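# About Urmont

Urmont runs the shared kitchens in two residential buildings, Lonard House and Furtado House. We supply the dishes, set the rules for counters and cupboards, and train new residents in how a kitchen is left after a meal. The office is in Grurcombe. Jeferson Moura manages supply and Lucimara Evangelista manages training.

## Dishes

Our stock is 2,000 pieces: plates, bowls, mugs and cutlery. Each building holds 200 pieces in reserve, and the remainder is in daily use. Plates are bought in solid colors. 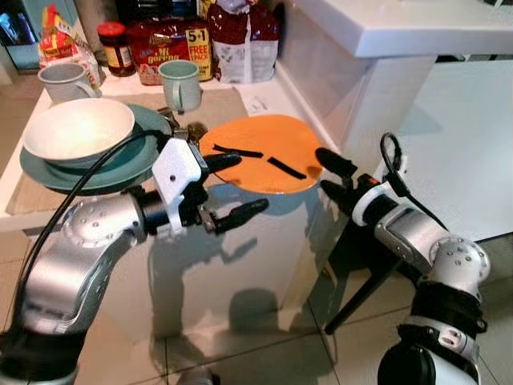
Stock is checked in August, before the new residents arrive. Chipped pieces are withdrawn and replaced from the reserve. Bowls may be stored on plates, provided the plate is the wider of the two. Plates of different diameters are stacked with the largest at the bottom.

## Clearing a counter

The counter is cleared in a fixed order. Plates are handled by the rim, one at a time, and kept clear of the counter edge when set down. Food packages stay at the back against the wall and are not moved during clearing.
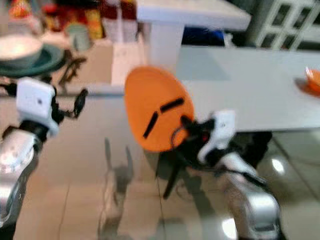 Lucimara Evangelista would put cutlery ahead of plates in the written order: "Forks left between plates are what chip the rims. Take them out first and the rest goes faster." The current edition of the procedure, dated August 28, 2021, adopts her wording. The order is now:

1. Remove cutlery and place it together, handles in one direction.
2. Separate the plates and lift each one clear of its neighbors. 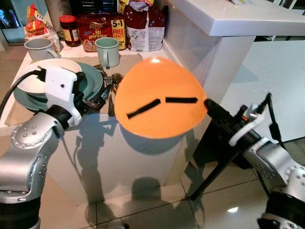 3. Move mugs last, by the handle.
4. Lift the mat and wipe the counter under it.

## Training

New residents attend one session of 50 minutes in the kitchen they will use. It covers the clearing order, cupboard labels and the reporting of breakages. Practice is done on a counter with mixed dishes left out.

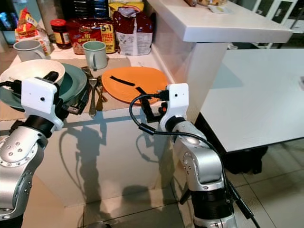
Residents repeat the four steps until they can complete them without the printed sheet. A copy of the sheet is kept inside the cupboard door in each kitchen. Breakages are reported to Jeferson Moura by note or at the Grurcombe office, and replacements are issued from the building reserve.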